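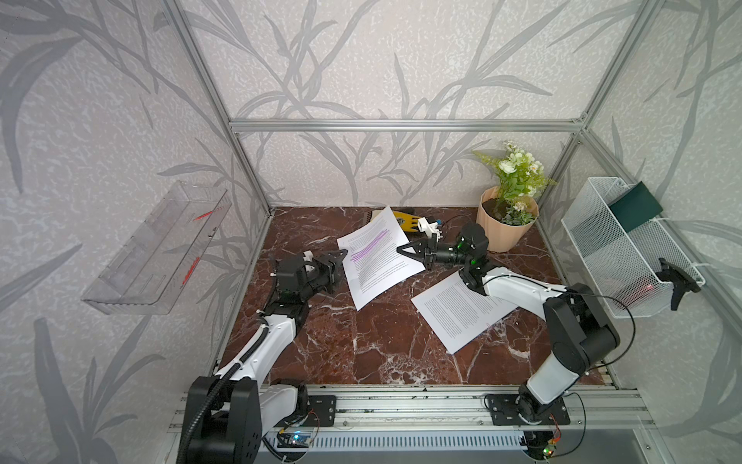

Why Does a Phone Battery Wear Out?

A phone battery stores energy in chemicals. Inside it are two layers, called electrodes, with a liquid between them. Tiny charged particles called ions move through the liquid. When you use the phone, the ions travel one way. When you charge it, they travel back.

One full trip out and back is a charge cycle. Using half the battery today and half tomorrow also counts as one cycle.

Each cycle changes the electrodes a little. A thin crust forms on one of them and traps some of the ions. Trapped ions cannot carry energy, so the battery holds less than it did when it was new.

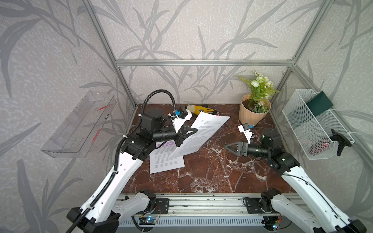

A gripper holding a sheet of printed paper by its edge.

The Tomeo phone has a battery made for 1000 cycles. The smaller Lobo phone uses the same kind of battery and wears in the same way.

Heat speeds up the wear. A phone left in a parked car ages faster than one kept in a cool room — even if it is switched off.

Words to know
Electrode: a layer where ions are stored
Ion: a particle with an electric charge
Cycle: one full use and recharge of a battery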